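Chapter 4
What the Label Says and What the Cream Does

Stand in front of any shop shelf of hand creams and you will read a good many promises. The cream is "rich". It is "deeply nourishing". It has been "inspired by the almond groves outside Guimarães". None of these phrases can be tested, and a careful reader should notice how seldom a maker chooses one that can.

This chapter looks at creams and lotions that stay on the skin. Chapter 3 dealt with things that are rinsed away, and some of what you learned there will have to be set aside. A pleasant oil that is washed off within a minute has little time to do good or harm. The same oil left on the hands all day is another matter.

We shall keep coming back to two made-up-in-the-kitchen sorts of product, one sold under the name Lornlow and the other under the name Medoris. The Lornlow hand cream lists 13 ingredients. The Medoris lists far fewer and costs more. Students usually guess that the shorter list must be the gentler cream. There is no good reason to think so. A short list may still hold a strong scent, and a long one may be mostly water, fats and the things needed to stop them parting in the jar.

Be wary, too, of the figure 100. "100% natural" tells you where somebody believes the ingredients came from. It does not tell you how much of each was used, how old the oils were, or whether the cream will keep through a warm July on a bathroom windowsill. Water and plant matter left together without a preservative will spoil, however kindly they were grown.
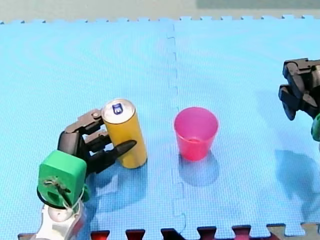
The order of the list is more use to you. Ingredients are generally given by weight, largest first, until the very small amounts are reached, and after that the maker may put them in whatever order looks best. If the rare Puradberg rose on the front of the jar turns up near the end on the back, you may fairly ask what you are paying for.

Before you go on

Find a hand cream at home and copy out its full list. Mark every ingredient that is also named on the front. Keep your copy, as you will need it for the weighing exercise on page 102.

4.1 Water, fat and what holds them together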